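Tuesday, late, kitchen cell notebook

Picking up where Araba's entry stops. She had the stove task running again by lunch and then the arm started parking its wrist a little further left each reset, which is a fine habit for a cat. I spent the afternoon on the reset script.

What was wrong: the home pose was being read from the last saved episode, so every restart inherited the previous one's slop. Selorm put that in back in March so he could resume long runs. It is now off by default. Home comes from the config file again, same as the Plorik cell. If you want the old behavior, set the resume flag yourself and write it down here, please – I mean on this page, where I will look.

Also found the joint damping set to 27 on the wrist and 37 everywhere else. No note. Sachiko thinks it was a trial value from the Semel import. I set the wrist to 37 and the shudder near the front knobs stopped, at least for the 593 resets I let it run before I got hungry. Not touching it again this week.

Burner state: the front left one is meant to come up lit for this task, and it does. The cookware swap works too, but the handle angle is still drawn from too wide a range. Jussara wants it narrowed so the grasp planner quits sulking. I'd keep it wide and fix the planner. We have agreed to be annoyed at each other until Mawuli gets back.

To do:
Rerun the collision check on the gripper against the lower cabinets.
Clear the old logs. There are 1697 of them and most are mine.
Ask Mawuli whether the knob limits are in degrees or radians. The file says both.

Renders from the stove task, for the two cookware variants:

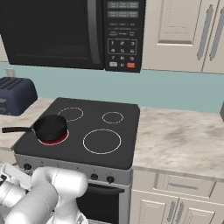
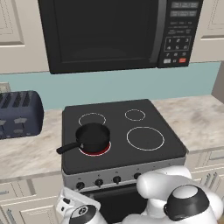
Stove task, front left burner on. Frying pan in the first, saucepan in the second.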